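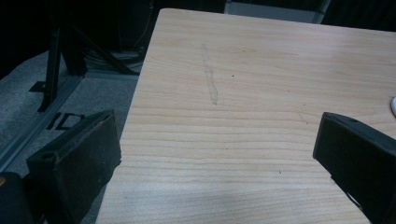 4. Arbeitsplatz und Handgreifer einrichten

Dieser Abschnitt setzt voraus, dass der Greifer nach Abschnitt 3 fertig montiert ist und sich beide Finger von Hand ohne Ruckeln bewegen lassen. Benötigt werden ein Innensechskantschlüssel, ein Messschieber, ein fusselfreies Tuch und der Rechner mit der Software Karkum.

4.1 Tisch vorbereiten

1. Tischplatte vollständig abräumen. Auch kleine weiße oder glänzende Teile am Rand entfernen, sie werden später leicht als Objekt erkannt.

2. Platte mit dem trockenen Tuch abwischen. Krümel und dunkle Punkte, die sich wegwischen lassen, müssen weg. Kratzer und matte Streifen im Holz dürfen bleiben, werden aber im Werkstattbuch unter »Tisch« eingetragen.

3. Licht einschalten und die Platte von schräg oben ansehen. Auf der Arbeitsfläche soll kein heller Reflex liegen. Ein leichter Farbunterschied zwischen vorn und hinten stört nicht.

4. Kabel so verlegen, dass sie hinter dem Tisch bleiben und niemand beim Umgreifen darauf tritt.

Hinweis: Klebemarkierungen auf dem Boden nicht abziehen. Wer ein Stativ oder einen Ständer verschieben muss, spricht das vorher mit Hatice Kurtuluş ab.

4.2 Fingeröffnung einstellen

5. Greifer ausschalten und den Akku abziehen.

VORSICHT: Quetschgefahr. Bei eingestecktem Akku nicht zwischen die Finger fassen, auch nicht zum Nachmessen.

6. Finger von Hand bis zum Anschlag öffnen. Beide müssen gleich weit nach außen gehen. Bleibt einer zurück, die Klemmschraube an der Fingerführung eine halbe Umdrehung lösen, den Finger nachschieben und wieder anziehen.

7. Abstand zwischen den Spitzen messen. Sollwert bei den kurzen Fingern: 56 mm. Bei den langen Fingern aus dem Bausatz Biletent sind es 42 mm.

8. Finger schließen. Die Flächen müssen auf ganzer Breite aufliegen. Einen Streifen Papier dazwischenlegen und daran ziehen — er darf nicht herausrutschen.

Hinweis: Abgeriebene Kanten an den Fingern sind normal und haben keinen Einfluss auf die Messung. Ausgetauscht wird erst, wenn die Greiffläche selbst Riefen hat.

4.3 Nullpunkt aufnehmen

9. Akku einsetzen, Greifer einschalten und in Karkum den Menüpunkt »Nullpunkt« öffnen.

10. Greifer mit offenen Fingern über die leere Tischmitte halten. Beide Fingerspitzen müssen im Kamerabild zu sehen sein, links und rechts am unteren Rand, dazwischen nur Tischfläche.

11. Aufnahme starten und den Greifer 17 Sekunden ruhig halten. Die Ellenbogen dabei am Körper lassen, das hilft mehr als ein fester Griff.

12. Wert speichern. Liegt die angezeigte Abweichung über 11, die Aufnahme wiederholen. Nach dem dritten Fehlversuch zurück zu Schritt 6.

ACHTUNG: Der Nullpunkt gilt nur für das montierte Fingerpaar. Nach jedem Wechsel 4.2 und 4.3 neu durchführen, auch wenn dieselben Finger wieder angebaut werden.

Änderungen gegenüber der Fassung vom März: Schritt 8 ist neu (Vorschlag von Samran Jaidee), die Papierprobe ersetzt den alten Test mit dem Schaumstoffwürfel. Fragen zur Software an Ojārs Org, zur Mechanik an Kevser Dönmez.

Weiter mit Abschnitt 5, Erste Greifübungen.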